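From: Siqueira
To: workshop-floor list
Date: Wednesday, November 29, 2023
Subject: Re: Bin 6, worn floor and the powder

Replying to the list so that everyone in Tatthorpe and at the Koltov site has the same information. I have left the earlier message in and answered it in pieces.

> We are going through the gray bins before the winter order and I would
> like to know what people think should be done with the worn ones. Ours
> came from Dusumik in one batch of 19 and have had the same treatment
> since. The walls are fine on all of them. The floors are a different
> matter. On most there is a dull patch where the parts land, and on the
> worst few it has gone whitish and leaves a powder on your glove.

We have the same thing. I went down our row on Monday with a flashlight and a rag. The walls still have their flat gray finish and I would not spend any money on them. The floors are scuffed all over, and each one has an area where the wear is a lot heavier than the rest. Which corner it is depends on which way the bin was set down the first time, and ours have hardly been turned since.

The powder wiped off with a dry rag on four of the bins. On the others some of it stayed behind, and I take that to be the surface itself and not dirt. If you rub it with a damp rag it goes dark and looks cured, then it dries and you have the same pale patch again. So please look at them dry before you write anything on the sheet.

> Somebody suggested turning the bins end for end every few months so
> the wear is spread out. Has anyone tried it? I don't want to start
> moving them if it makes no difference.

We tried it in February with two bins. It does spread the wear. I can't say that it makes the bin last longer, as we now have two lighter patches where there used to be one heavy one. It is an easy job with two people when the bin is empty. I would not try it with parts still inside, even a few, because they slide to one end as soon as you tip it.

If you do turn them, mark the outside first. We used a paint pen, with an F on the end that faces the aisle. Tape came off within a month.

> The small holes in the floor: do you keep them plugged? Two of our
> plugs are missing and I am not sure they were ever any use.

We leave ours open. We used to plug them, and then the wash water stood in the bottom until someone remembered to pull the plugs out. The only trouble with open holes is that very small parts can get through. If you are storing anything that could fit, lay a sheet in the bottom or use a different bin. Check under the bin when you move it, too. I found a washer under one of ours and nothing under the rest.

Don't poke the holes clean with a screwdriver. The edge gets raised and then parts catch on it. A bottle brush does the job.

> Last question, the sloping panels. Do you bother with them, and do you
> clean them separately?

Yes to both. We keep a panel in any bin where the stock runs low, so that what is left ends up toward the front. Without one the last parts sit against the back wall and are a nuisance to get at.

They do get scratched. Most of what I see on ours is long thin lines and smudges in the middle, and then a rubbed area further down where the parts go over the same stretch each time. I don't replace a panel for scratches. I replace it if I can feel an edge with a fingernail, or if it rocks when I press on one side.
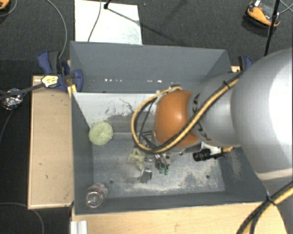

For cleaning we take the panel out altogether and do it flat on a bench. Warm water, a little dish soap, a soft brush. Wiping it in place leaves a line of dirt along the bottom where it meets the floor, and that dirt goes straight back up the first time the bin is bumped. Dry it on both sides before it goes back in. The underside matters as much as the top, and it is usually the dirtier of the two.

We stopped using the abrasive pads last year. They took the smudges off very well and took the finish with them, and the panels we did that way now show every mark.

On the floors, this is what I would propose for the winter order:

Bins with scuffs only: leave alone, wipe out once a month.

Bins with a whitish patch that comes up with a rag: wash, dry, look again in a week.

Bins with a patch that stays and still gives off powder: put a liner in. Cut it a little short on every side so it doesn't ride up the walls, and cut out the corners where the holes are.

Bins where the floor has gone soft or has a lip: take out of use. We have none of these and I hope you don't either.

The liner material we have been using comes in rolls. One roll did 6 bins with a strip left over that was too narrow for anything. Order one more than you work out you need. The first liner I cut was wrong because I measured along the top of the bin, and the floor is a different size. Measure at the bottom.

Weight is the other thing I would like to settle. The card on our shelf says 700 for a full bin and gives no unit, and the older card at Koltov says 2000. They can't both be in the same unit and I don't want to guess. If anybody still has the Dusumik delivery papers, please look for the loading figure and send it to the list. Until then we are filling to the old line on the wall and no higher.

One small point about the sheet. The column headed "condition" has been filled in with good, OK, fine and fair, and I can't tell those apart when I read it back. Please write what you see on the floor of the bin and leave the judging for later. "Pale patch, right side, powder on rag" is enough.

I will do our second row before the end of next week and send the list of liners needed after that. If Koltov wants theirs on the same order I need the number by then, with the floor measurements.

Siqueira
Tatthorpe stores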